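Spring bits and pieces – curtains, sofas, shiny tables

Posted 14th April

Quick one this week, got the in-laws coming and the front room still to do. Have pulled together what people sent in plus a few of my own. No particular order.

Nets and sheers

Wash them more often than you think. Twice a year if you live on a road, once if you don't. Shake them out of the window first, then a cold soak in the bath with a handful of soda crystals. Leave 60 minutes. The water will go the colour of tea. Drain, soak again, then a cool gentle wash inside a pillowcase. Take the hooks off!! I forgot last May and had to get the drum filter out with a torch in my teeth.

Don't tumble. Don't iron either, if you can help it – hang them back up damp and the weight pulls the creases out. Put an old towel along the sill for the drips.

Hamish Ruddock wrote in to say a spoonful of salt in the soak brings the white back. Tried it on one side only. Could not tell the difference, but he swears by it so there you go.

Rails: rub a stub of candle along the track. Runs lovely for months. Furniture polish works too but it picks up fluff.

Sofas with a carved frame

Old paintbrush, a soft one, 1 inch. Dry. Work it into the carving and hold the hoover nozzle just underneath so the dust goes straight in. Never spray polish at carving, it sits in the grooves and goes grey and then you are picking at it with a cocktail stick.

Wax once a year, thin, and buff it the same day. If you leave it till morning it's like buffing toffee.

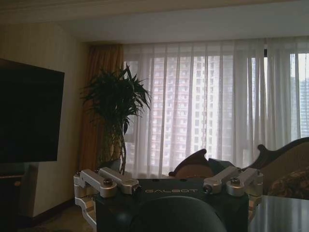
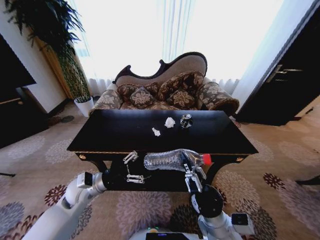
FRONT ROOM > Tables & hard surfaces

Black gloss shows everything. Fingerprints, dust, the lot. Clear the rubbish off first, cans and bits of paper and so on, and check under a can for a ring before you start wiping. A fresh ring comes up with a barely damp cloth. An old sticky one wants warm water with a drop of washing up liquid, cloth wrung out hard, then dry straight away with a second cloth.

Two cloths always. One damp one dry. Most of the smears people write in about come from trying to do it with one.

No kitchen roll on gloss. It scratches, not so you would notice the first time, but tilt your head under a lamp after a year of it. Same goes for the green side of a sponge obviously.

Fine scratches: Valter Leitão uses a dab of black shoe cream, left five minutes and buffed off. Try it on the back of a leg first. I've only done it on a cheap side table, so can't speak for anything good.

Small knobs – unscrew if they'll come, wipe, screw back finger tight. If it's a plated gold finish leave the brass polish in the cupboard, it will take the colour right off. Soapy water only.

Table leg dents in carpet

Ice cube in each dent. Let it melt, blot, then tease the pile up with a fork. Big dents need two goes. Shift the table over by an inch when you put it back or you'll be doing it agian next month.

Cushions

Zip covers: inside out, 30 degrees, zip done up. Stuff them back in before they're bone dry and they sit better. Feather ones get a good thump outdoors. Patterned ones fade on the window side so swap them round when you remember.

If the cover won't come off, sprinkle bicarb, leave it while you have your dinner, hoover. Does for biscuit smell and dog smell, less good on smoke.

Drinks on a patterned sofa

Blot, dont rub. Start from the outside of the spill and come in. Cold water, clean white cloth (a coloured one can bleed, ask me how I know). Cola wants a drop of white vinegar in the water. Test round the back first.

Left over from last time

Duarte Rocha asked about squeaky castors. Pencil lead. Scribble it on the spindle, pop it back in.

Oven door glass is next, so send me your methods, and if it involves a razor blade please say which sort.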